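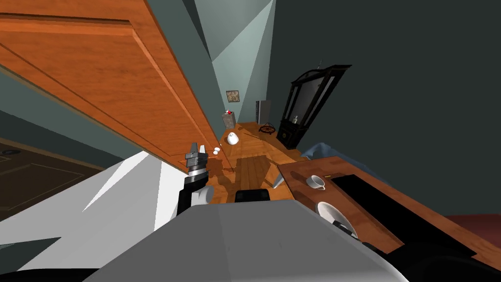

Part 2: Hanging the doors and getting them to line up

Reading time: 4 min

If you followed Part 1, your Brillell cabinet is standing up, it's level, and you still have a bag of hinges you haven't opened. Good! I've put together three of these now (two for my own kitchen, one for my sister's garage) and the doors are the bit where I always slow down.

Before you start, lay the doors face down on a blanket. I once skipped the blanket and I still see that scratch every morning when I get the coffee.

1. Press a hinge cup into each hole on the back of the door. It should sit flat. If it rocks, pick the sawdust out of the hole and try again.

2. Put in the short screws, 2 per hinge, by hand. Snug is plenty.

Caution: please don't use a power driver here. The wood behind the cup is thin and the long screws from Part 1 will come right through the front. Keep the two bags apart.

3. Screw the mounting plates to the inside of the cabinet. The arrow on each plate points toward the front.

4. Hold the door wide open, hook the top hinge onto its plate, then the bottom one, and push until both click. Get a helper for the tall doors, they're heavier than they look.

Note: no click usually means the plate is upside down. Mine was, twice.

5. Close the door gently and look at the gap. You want about 2 mm all the way down. The front screw on the hinge moves the door left and right, and the back one moves it in and out. Go a quarter turn at a time, top hinge first, and close the door after every turn to check.

6. Fit the knobs last. The Whitlock paper template that comes in the box is fine, but tape it down on both sides before you drill, and drill from the front with a scrap block clamped behind.

Caution: keep kids and pets out of the room until every door is clicked on at both hinges. A door hanging by one hinge can swing down fast.

Leave everything overnight and check the gaps again in the morning. Mine had shifted a hair, and one quarter turn fixed it.

Related guides
Part 1: Building the Brillell frame
Part 3: Shelves, pegs and the back panel
Which Whitlock hinge do I have?
Touching up scratches with a wax stick

Contact | Copyright Brillell Home Guides | Back to top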